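Keeping Whites White When You Wash in a Small Laundry Room

Updated Sunday, February 2, 2025

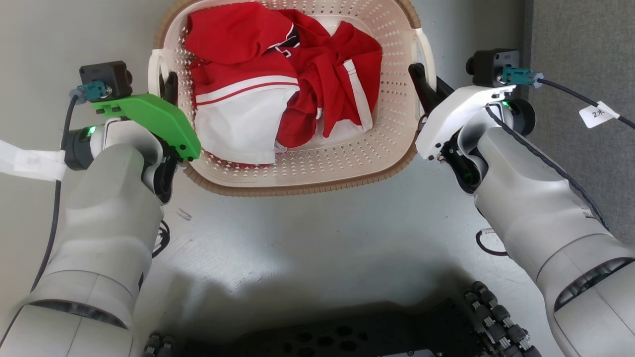
Sort before you fill the machine

Red and white in the same load is the classic mistake, and it is easy to make if everything goes into one basket during the week. Use two baskets if you have the floor space. If you don't, keep one basket and pull the reds out on wash day.

New red clothes should be washed alone the first few times. After that, put them in with other darks. To check for bleeding, wet an inside seam with warm water, press a white paper towel on it for a minute and look at the towel. Any pink means the garment is still losing dye.

Clothes that are red and white on the same piece, such as sports shirts and striped tops, go in cold water with a short cycle. Take them out as soon as the machine stops. Most of the trouble with these comes from leaving them wet in a heap, where the red part sits against the white part for hours.

Water temperature

Warm water is fine for white cotton shirts and sheets. Hot water is for towels, dishcloths and anything that was on a sick person's bed. Read the care label on anything with elastic in it. Sheets with elastic corners last longer in warm than in hot.

Hard water turns whites gray over time. We have hard water in Wallcombe and I add half a cup of washing soda to each load of whites. Put it in the drum before the clothes. Don't use it on wool or silk.

How much detergent

Less than you think. In a front loader with a normal load, two tablespoons of liquid is plenty. If towels come out stiff, run them again with no detergent and look through the door. Suds in the rinse mean you have been using too much.

If a load has turned pink

Don't put it in the dryer. Heat sets the dye.

1. Take out whatever caused it.
2. Fill a tub with cool water and dissolve oxygen bleach in it, using the amount on the package.
3. Put the pink items in and push them under. Leave them for 5 hours, or overnight.
4. Rinse and look at them in daylight. Repeat if needed.
5. Wash as usual, and air dry until you are sure the color is gone.

This has worked for me on cotton and on most polyester. It did not work on a nylon slip, which is now a pale pink slip. Never mix chlorine bleach with vinegar or ammonia – the fumes are dangerous.

Collars and cuffs

Rub a little dish soap into the collar with an old toothbrush and let it sit while you load the rest. For yellowed underarms, make a paste of baking soda and water, leave it on for half an hour and then wash. Mireille Marchal wrote in to say she uses plain bar soap for both, and I have tried it since. It works as well on collars but not on underarms.

Drying

Sun is good for white cotton and bad for red anything. Hang colored clothes inside out or in the shade. If you dry indoors, leave a hand's width between pieces and open a window. In October I move the rack next to the water heater closet and things dry overnight.

Clean the lint screen after every load. Every few months, wash it in the sink with soap and a soft brush – dryer sheets leave a film on it that you can't see.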